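Can a Machine Tidy the Toys Yet?

Every evening at seven I do the same job. I kneel on the floor and put my son's bricks back in their box. It takes me nine minutes when I am not tired. So when people ask me if robots can do housework now, I think first of this job. It is boring, it is safe, and no one is hurt if a brick falls.

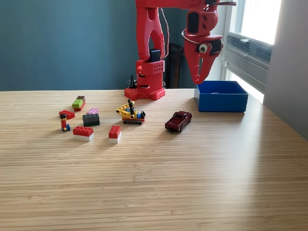
What is easy and what is hard

A factory robot repeats one movement all day, and the part is always waiting in the same place. At home nothing waits in the same place. A minifigure is small and has a strange shape. A brick on top of another brick is a question in itself: is it one thing or two? My son would say one, and he becomes angry if I separate them. I do not know how a machine should learn this.

The toy crane is for me the worst. It has a thin boom, and when I pick it up by the boom, I usually have two toys after.
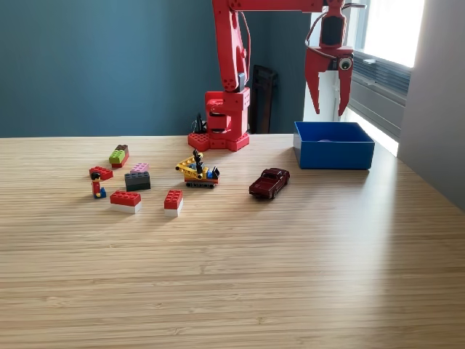

I must also speak about speed. A slow machine is not a problem for me if it can work while I cook. I would accept 39 minutes for my nine. What I would not accept is to stand beside it and help, and then I have two jobs.

In July I wrote here about the Brinach vacuum, which cost us 868 and gets stuck on the same carpet every morning. Several readers answered that I expect too much, and maybe they are right.
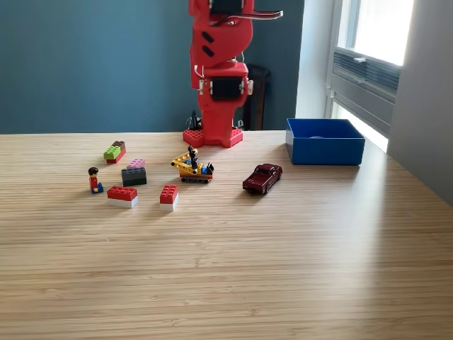 My opinion today is that we should ask for one chore at a time. Folding shirts can wait, and the dishes also. Give me a machine that empties a table into one box. A toy car lying apart from the bricks, like the maroon one, would be a fair first test, with the blue box so near to it. After that come the stacks, and I would leave the crane for the end.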